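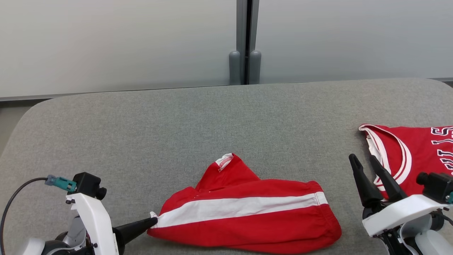

Page last changed: August

Folding tips for two-armed robots (the software side)

I've been getting folding programs to behave for long enough now that people write in asking for my tricks, so I've finally put them on one page. It's all about the code and the planning, nothing about which arms to buy. Most of it I learnt at the Hatdale workshop by getting it wrong first, and a good chunk came from Rianne Schouten, who has far more patience with log files than I'll ever have.

Start with sports kit. I know everybody wants to begin with a nice square tea towel, and by all means do one to check that your arms move, but a tea towel will flatter your software terribly! A red pair of shorts with a wide white stripe and a red jersey with big navy-and-white letters will show you in one morning everything your perception code can't do.

Colour is not a garment. My first segmenter was basically "find the red bit", and with two red things on the same table it cheerfully drew one big red blob and planned a fold straight across the gap. Now I split on connected regions first and only then ask what each one is. If two regions touch, I don't guess, I have the planner pull one of them clear and look again. Leave a decent stretch of bare table between the pieces if you can.

Stripes and letters will fool your edge finder. A white stripe down red cloth gives a lovely strong line, much stronger than the real hem against a grey table, and a naive corner detector will go for it every time (mine was trying to pinch the middle of a leg for a week). I run the outline from the mask and throw away any line that lives wholly inside it. Big printed letters get the same treatment. What you can do with a stripe is use it for direction, as it tells you which way the leg is lying even when the outline is a mess.

Look for the waistband. It's gathered, so it has a texture nothing else on a pair of shorts has, and once you know which end it's at the rest of the plan more or less writes itself. Labels are handy too. Don't bother trying to read them, just note that a little white patch is there and mark it as a place not to pinch. Mine kept grabbing them and the whole garment came up like a tent.

On grasping: come in low and at a slant for a loose end, and close slowly. I cap the closing speed in the config file and not in the motion code, so that I can change it without rebuilding everything. Check the grasp before you lift! I compare gripper opening with what I'd expect from an empty close, and if the two match, the arm backs off and has another go. It gets 6 tries and then stops and beeps at me.

Let one arm wait. This was Rianne's, and I resisted it for ages because it seemed such a waste of a second arm. While the left is working on an end, the right holds open where it is and its part of the table is fenced off in the planner. I'd had both moving at once, and the time I saved was all spent on near misses. I now hand over control with a simple token: whoever has it may move, and the other may only hold. The lads at Ustport do something cleverer with shared trajectories, and good luck to them.

A word on thresholds, as I get asked. My fabric mask uses 255 for cloth and 0 for table, nothing in between. I used to keep the soft values and it only gave me furry edges. The planning time-out is 395 milliseconds, down to 305 if the garment has already been folded once, when there are fewer choices to search. Those are my numbers for my computer, so do measure your own.

Log the camera picture with every decision. I use a little viewer called Wattimena which lines up the wrist cameras with the joint positions so I can scrub back and forth. Before that I had a folder of pictures and a folder of numbers and a headache. Name your runs after the garment (shorts-lengthwise, jersey-collar-up) and you'll thank yourself when you're hunting for one in the evening.

Jerseys want their collar found first. White trim against red is easy to pick out, and the curve of it gives you the shoulders. Watch for the lining though: where the cloth has turned over and the pale inside shows, my code used to call it a second collar. I've added a check on width and it's better, still not perfect.

I'm trying the Eratitz planner next, and will add notes on sleeves when I've got them working.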